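Pourquoi trier ses blocs ?

Coucou, c'est encore moi ! Aujourd'hui, je vous parle d'un jeu que j'adore : le tri. On y joue depuis qu'on est tout petit, et moi j'y joue encore (chut). Trier, c'est mettre ensemble les choses qui se ressemblent. Oui, mais qui se ressemblent comment ? Par la couleur, par la forme, par la taille... c'est toi qui décides !

Moi, j'ai commencé par les couleurs. J'ai pris ma planche en bois et j'ai posé les verts dans un coin.

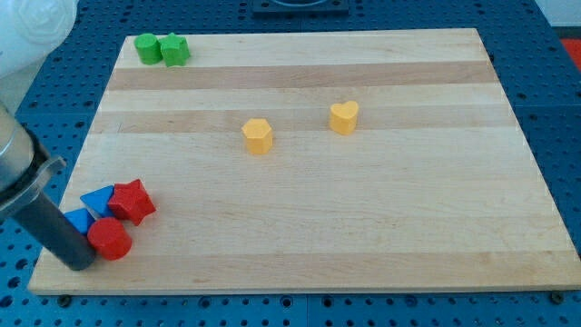 Les deux verts côte à côte : un cylindre et une étoile.

Regarde bien les étoiles maintenant. Il y en a une verte et une rouge - pas la même couleur, mais la même forme ! Si je triais par forme, elles iraient ensemble. Et l'hexagone jaune, combien a-t-il de côtés ? Six, comme les alvéoles des abeilles.

À toi ! Prends tes blocs, choisis une règle sans la dire, range tout, et demande à quelqu'un de la deviner. Chez moi, ça finit toujours en fou rire.

Efthymia Alexiou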